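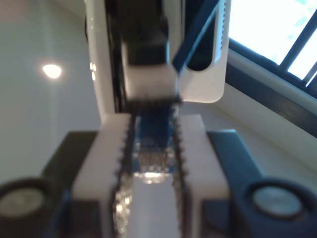 Holding on without squeezing: grip force limits from failed grasps

Category: Research / Handling and Assembly

Leonora Gatchalian does not much like the word "delicate". In her group at Stoltell it has been dropped from the test reports, where it used to appear beside circuit boards, glass slides and thin plastic housings alike. "It told the next person nothing," she says. "A board can take a fair load across its edges and almost none on a tall component. We wanted a number with a direction attached to it."

The method she and Bernardo Prata have been working on sets a grip force limit for a part from grasps that have gone wrong. Most tuning procedures start with a successful grasp and reduce the force until the part slips. Theirs records the slips themselves, sorts them by how the part moved between the fingers, and fits a separate limit to each kind of movement. The arm then uses whichever limit applies to the motion it is about to make.

Prata describes three classes. In the first, the part slides straight down. In the second it pivots about a line between the two fingers. The third he calls creep, a slow shift during a long hold, and it was added late. "We had it filed under noise until December," he says. "Then Zachary plotted the long holds on their own and there was a slope in nearly all of them."

Zachary Gagnon, who wrote the analysis code, is more cautious about the slope. It is present in the data from toothed finger strips and much weaker with flat pads. He suspects the rubber teeth settle under load, so that the contact area changes during the first part of the hold. He has not yet separated that from drift in the force reading. "Both go the same way. I can't tell you the split from what we have."

The trials were run on small circuit boards supplied by Cloutier, all scrap from one product line. Each board was picked up, lifted, turned through a fixed path and set down again. The main set consisted of 700 grasps, of which 240 ended in a slip of one class or another. A slip rate that high was intended. The starting force was chosen at random from a range that ran well below the usual working value, and the grasp position was shifted a little each time.

Gatchalian says the random start was the hardest thing to get agreed. An earlier plan stepped the force down evenly, but the boards picked up wear along their edges as the session went on, and the low forces always met the most worn boards. "The first result looked very clean and it was wrong. We had measured the order of the trials." Those runs were discarded and are not in the 700.

The fitted limits were then tried on a second group of boards the model had not seen. With a single limit for the whole path, the arm had to hold at the force needed for the fastest turn. With limits by class, the mean force over the path came down by about 70 per cent of the gap between that value and the slip threshold. Prata is careful over the wording of this figure – it is a share of the spare force, and he has seen it repeated as a share of the total. "If someone says we grip at a third of the normal force, that is not our result."

Pivoting remains the weak point. A board held off its centre of mass can begin to turn before the finger sensors show any change in load, and by the time they do the angle is often too large to recover. The group tried detecting it from the wrist, without much gain. Dwight Li, who looks after the test cell at the Vandside site, thinks the finger geometry should be changed first. "You are asking two narrow strips to resist a twist. Make them wider or add a third contact. The software is being asked to fix a mechanical problem."

Gatchalian agrees in part. Wider fingers would reduce the pivot cases, she says, but they would not fit between neighbouring boards in a rack, and the rack spacing belongs to the customer.

How much data a new part needs is still open. Gagnon has refitted the model on smaller samples and finds that the sliding limit settles early. The pivot limit is still moving at 500 grasps. He would like to carry the sliding limit over from one part to another of similar surface and spend all the new trials on pivoting, though he has only tested this on two boards of the same thickness.

The logging software, Flomport, is used for other work in the building and was altered only to keep the raw force trace through the set-down. Garnet Robichaud, who maintains it, says the older version stopped recording at the moment the fingers began to open. Several slips turned out to happen just before that point – a board touches down on one corner and rotates – and they had been marked as good placements.

The next set will use boards with connectors on one edge, which gives the fingers an uneven surface to close on. Prata expects the class limits to hold for sliding. On creep he offers no forecast.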